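Home | Blog | House Diary | About | Contact

Looking for a house in Stallorham

Posted in February by Leonor Tavares

I promised my sister that I will write down how we chose our neighborhood, because she is starting her own search now and she asks me the same questions on the phone every evening. So this is for her, and for anybody else who wants to buy in Stallorham and does not know the town.

We were renting for 12 years in the center, above a bakery. It was a good apartment but the rooms were small and the stairs were steep, and when my husband's knee became bad we started to look. We had three wishes: a bedroom on the ground floor, a garden that one person can manage, and a bus that runs also after eight in the evening. The last one removed half of the town from our map.

Our first visits were in Sandberg. People speak about it as the old part, but most of the houses there were built much later than the church. They are narrow and tall, with the kitchen at the back and a yard behind it. I liked the streets very much. The problem is parking – most houses have no driveway, and the street permits are given by lot. The agent, Mr. Dahlgren, was honest with us about this before we even went inside, and I respected him for it. He also told us to visit the same street once in the morning and once at night, and we did so with every house after that.

Then we looked at Skerard, on the other side of the river. The houses are newer and the lots are bigger, and you pay for that. There is a homeowners' association with a monthly fee, which was 55 dollars for the house we saw. The fee covers the snow, the shared lawn and the small playground. It does not cover the roof or the fence, and I advise everybody to read the rules before the second visit and not after. In those rules we found that you may not dry clothes outside. For me this was enough to close the folder.
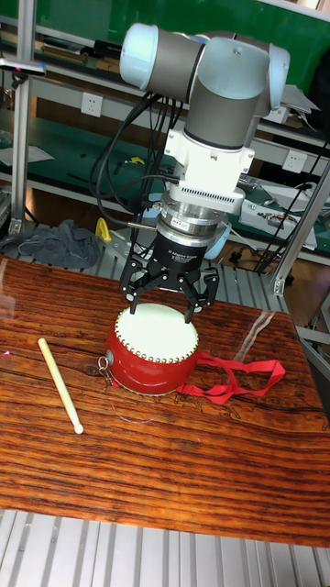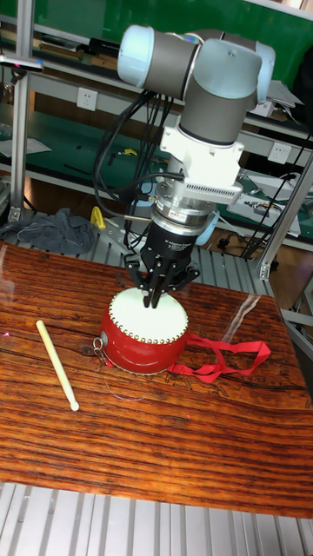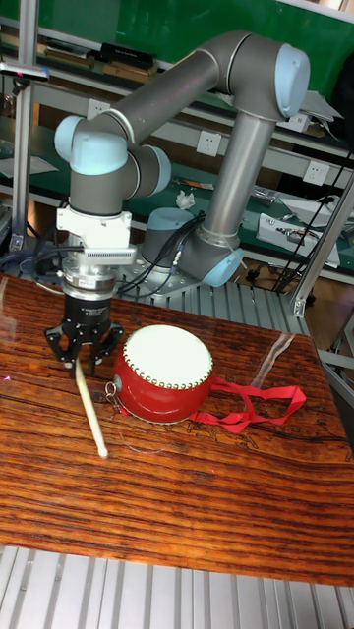
The robot arm with its black gripper.

Bakeck was the last on our list, and I had nothing good to say about it before I went. I knew only the road through it, with the tire shop and the gas station. But behind the road there are four quiet streets with one-story houses, and the bus stops at the corner until almost midnight. The houses are plain. Many of them have the same plan, with the living room to the south and two bedrooms to the north, so after the second visit you already know where the bathroom is.

The one we bought belonged to a retired teacher, Randi Nygård. She left us a notebook where she had written every repair, with the name of the plumber and the color of the paint in each room. I did not know that people do this. The inspector, Kjell Ekström, read it at the kitchen table for a long time before he opened his own bag. He found a gutter that was leaning the wrong way and an old water heater, and in the cellar one wall that needs to be watched. We asked for a lower price because of the heater and got 3855 dollars off, which paid for a new one and for the gutter also.

Some things I would do differently. I would ask about the property tax earlier, because the number in the listing was from the year before. I would bring a tape measure to each visit – our sofa fits the living room but it did not fit the hallway, and it came in through the window with the help of two neighbors. And I would talk with people on the street sooner. Pouran Moradi, who lives across from us, told me more in ten minutes about the drains and the snow plow than I had learned in the whole winter.

The move itself took one long day. The boxes with the books are still in the small bedroom, and we have not decided if it will be an office or a room for guests. My sister says guests. She is looking in Sandberg now, in spite of the parking, and she has a second visit to a house with a green door. If she takes it I will write about that too, if she allows me.

For the garden I have only plans at this moment. There is an old plum tree near the fence and Pouran says it gives fruit every second year, but she does not remember if this is the year.

Recent posts
Questions I asked at every house visit
What our cellar wall looks like after the rain
Living above a bakery
Bus lines in Stallorham, evening and night
Paint colors from Randi's notebook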